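The owner of Hulcombe Repairs wants you to stop throwing out your toaster. I went to his shop on Droston Road ready to agree with him, and left less sure.

His pitch is simple. "Most things that come in here need a part that costs 2 dollars," he told me. Then I asked what he charges to fit it. "Well, 66. You're paying for my time."

A new toaster at the Cokis store across the street is 79. I put that to him and he shrugged. "And how long will that one last you?"
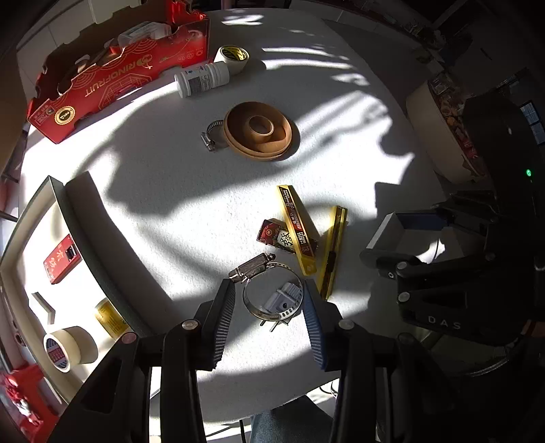 A hose clamp and two utility knives on a white tabletop.

I asked how long his repairs last. He offers a 90-day guarantee, and he doesn't keep records after that. "People would come back if they were unhappy," he said. Maybe. Or they'd walk over to Cokis.

He is on firmer ground with washing machines, where a new pump can save a family real money. He also wants the city to help pay for small repairs, as he says it does in Abou Zeid. I asked whether he'd say the same if he didn't own a repair shop.

"Probably not as loudly," he said.

My own toaster is still on the kitchen counter with one side dead. He has offered to look at it in July.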